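Arkidis amplía su dotación de pinzas manuales y aplaza la compra de brazos

Ekdale, martes, 10 de diciembre de 2019

Arkidis ha cerrado el presupuesto de equipamiento de su taller de Ekdale para el próximo ejercicio. La partida principal corresponde a la adquisición de 16 pinzas manuales con marcadores fiduciales, destinadas al registro de tareas de agarre y manipulación. El pedido se ha adjudicado a Undcombe, que lo servirá en dos entregas de 8 unidades.

El plan inicial, presentado en septiembre, contemplaba también dos brazos robóticos de sobremesa. La dirección técnica ha optado por posponer esa compra hasta disponer de datos suficientes para fijar los requisitos de carga útil y alcance. La modificación reduce el gasto previsto en un 15 % y deja sin cambios la superficie asignada al proyecto.
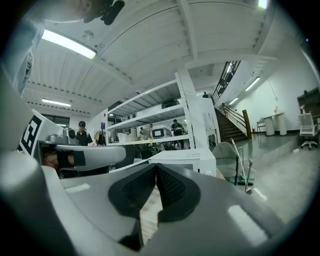

El contrato incluye un juego de almohadillas de repuesto por unidad y la recalibración de los conjuntos a los seis meses. Las almohadillas se contabilizan como material fungible – se imputan al gasto corriente y no a la inversión – y su reposición se revisará cada trimestre. Quedan fuera del pedido los soportes, los cables y el almacenamiento de datos, que se licitarán por separado.

El programa Amano, al que se destina el equipo, trabaja con objetos domésticos de uso común. El pliego exige que los marcadores puedan sustituirse sin desmontar el cuerpo de la pinza, y que las piezas de los dedos sean intercambiables entre unidades de un mismo lote.

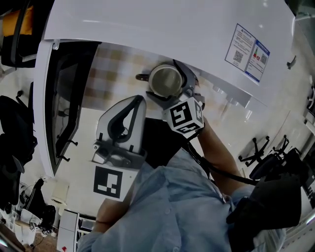

Pinza manual con marcadores fiduciales colocada en torno a una taza, en Ekdale.

La primera entrega deberá superar una prueba de aceptación de 15 días laborables antes de autorizarse el envío de la segunda. Los criterios son la repetibilidad de la apertura, la lectura de los marcadores y el desgaste de las superficies de contacto. La partida de los brazos volverá a examinarse cuando concluya la prueba.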